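Stemport review: a benefits tracker for local advice offices

Stemport is a subscription tool that follows changes in social support law and puts them into a form that a councilor or an advice worker can use. It is made by Bravetti, which previously sold agenda software to town councils. We used it for one full legislative period at the Barkine advice office, from the opening of the fall session in September until the budget vote.

The main screen lists every support scheme the tool covers, 83 in our version, with the law it rests on and the date of the last amendment. Click on a scheme and you get the old wording and the new wording side by side. Amendments that have passed but aren't in force yet are shown in gray. That worked well with the housing supplement, where parliament moved the income ceiling to 1880 a month but left the start date to the ministry. Stemport kept the old ceiling on screen until the order was signed and showed the new one under it.

Search is slower than it should be. It also wants the official name of a scheme, so typing "heating help" gets you nothing. You have to know it is filed under seasonal energy support.

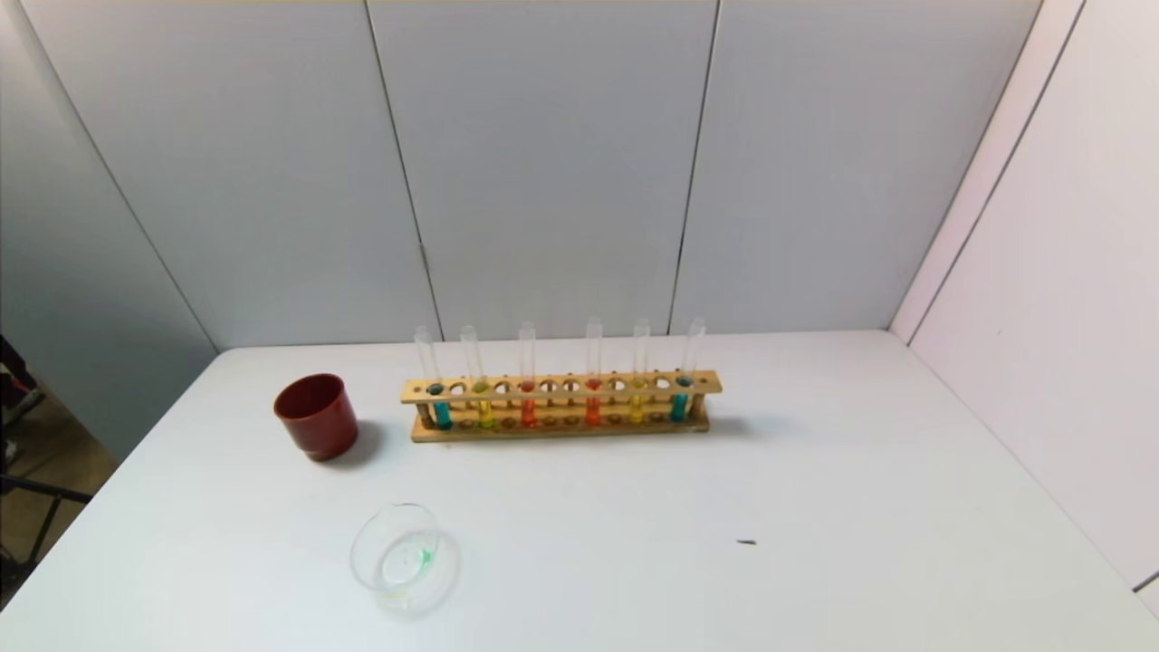 Kalevi Partanen wrote to us that the search is worse on the basic plan, and that he gave up on it and keeps a printed list of scheme names next to the keyboard. He also finds the committee stage badly covered. A bill can sit in committee for weeks, come back with half its clauses changed, and the tool shows only the final text. If you want to lobby for a change, he says, you need to see it before the vote.

We agree on the committee stage. Bravetti told us that committee drafts are on its list, without giving a date.

The eligibility checker is the part most offices will buy it for. You enter household size, income, rent and work status, and it returns the schemes a person may apply for. We ran old cases through it and compared the results with the decisions on file. It did well on child and housing support. It did poorly on carers, and the Valtonen amendment, which lets two people share a carer's allowance, was missing until we reported it. The fix came the following Monday.

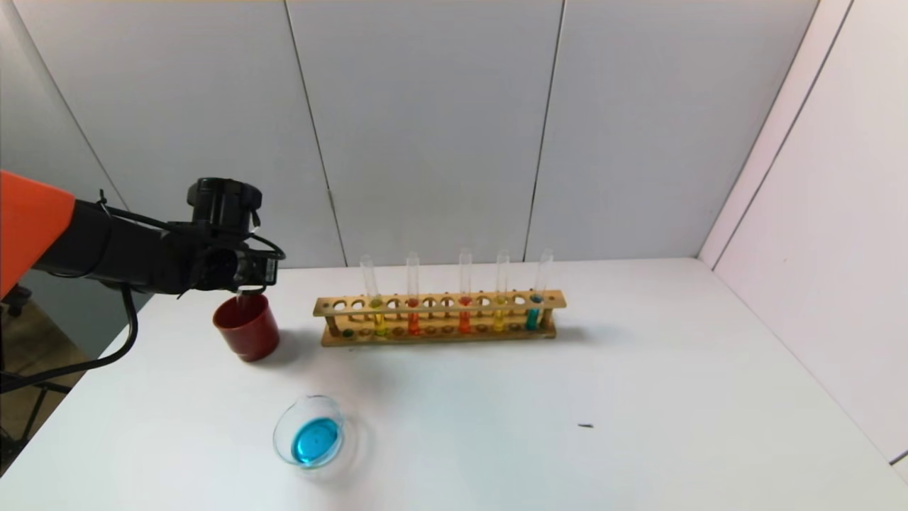 Test tube rack and red cup on a white table.

Every result page can be printed with the legal references, and the print layout is clean. Export to a spreadsheet works, but the column for start dates comes out as plain text and has to be converted by hand.

Alerts arrive by email at seven in the morning. You can choose them by scheme or by stage of the law. The default setting sends everything, so change it on the first day.

Pricing is by office. The full plan is 4000 a year with the eligibility checker included. The basic plan is 70 a month and covers the law tracker and alerts only. There is no discount for councils that share an office, and opposition groups on a council need their own license if they want separate logins.

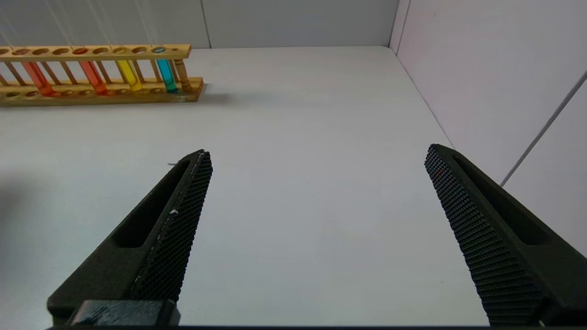
By Seija Riihimäki | Local government desk

My own use was mostly in council meetings. I kept the side-by-side view open during the debate on the municipal top-up, and it answered two questions about which decree was in force. On a phone the two columns are stacked and you lose your place while scrolling. On a laptop it is fine.

Training is one online session. It covers the tracker in detail and gives the checker a few minutes at the end. The written manual is better, and new staff should start there.

For an office that handles benefit cases every day, the full plan is worth the money, provided someone still checks carer cases against the law itself. A council group that only wants to know what has passed can take the basic plan. Anyone who works mainly on bills in committee should wait.

Good: clear view of old and new wording, reliable in-force dates, clean printouts
Bad: search, committee stage, carer cases, phone layout
Tested: full plan, web version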